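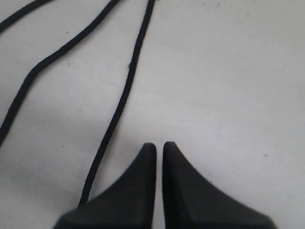 Black cords laid out on a pale flat surface. The one nearest the centre has a lightly woven look and a small tuft of fuzz at its edge.

The Drawer of Cords
By Rasa Juška

Most households keep a drawer, a box or a carrier bag of cords. Few of their owners could say what each one belongs to. At the Iltness Household Workshop, a service for residents of the Nemonmont district, the contents of such drawers are brought in, sorted, inspected and either returned in good order or sent for recycling.

The service was established by Laimutė Sakalauskas, who had previously managed the district's furniture store. In its first year it received 3,943 cords, leads and cables. The largest single delivery, from a family clearing a house in Žukauskas Street, came to 96 items in one suitcase.

"People apologise when they hand the bag over," Mrs Sakalauskas said. "They have kept everything, and they are afraid to throw away the one that matters."

Work begins at a plain, light-coloured table. Dark cords show up well against it, and faults that pass unnoticed on a carpet or behind a cupboard can be found by eye. Each item is straightened by hand and left to lie for a while before it is examined. A cord that has been wound tightly for years will keep its bends, and the workshop does not force them out.

Cords with a woven covering receive particular attention. The covering is pleasant to handle and resists tangling, but it catches on rough edges and gathers household fluff. Staff are trained to tell the two apart. Fluff lifts away with a soft, dry brush. A broken thread does not, and should never be pulled. Where the inner layer of an electrical lead can be seen through the covering, the lead is withdrawn from use.

Smooth cords are wiped with a cloth that has been dampened and well wrung out, then dried before storage. Nothing is cleaned while connected to the mains.

Sigita Krūmiņa, who is responsible for training, recommends that residents carry out the same inspection at home each July, when fewer lamps and heaters are in use. She advises loose coils a little wider than the hand, fastened with a strip of cloth. Elastic bands perish and leave a mark. Each coil should carry a paper label giving the name of the appliance and the room in which it is kept.

The workshop stores its own stock in shallow trays, one layer deep. Unclaimed items are held for 18 weeks. Those in sound condition are then offered to other residents, and more than 2 trays are emptied in this way in a usual month.

Residents of Nemonmont may bring items to the Iltness workshop on any working morning from nine o'clock. Bags should be left untied, and plugs should not be cut off beforehand.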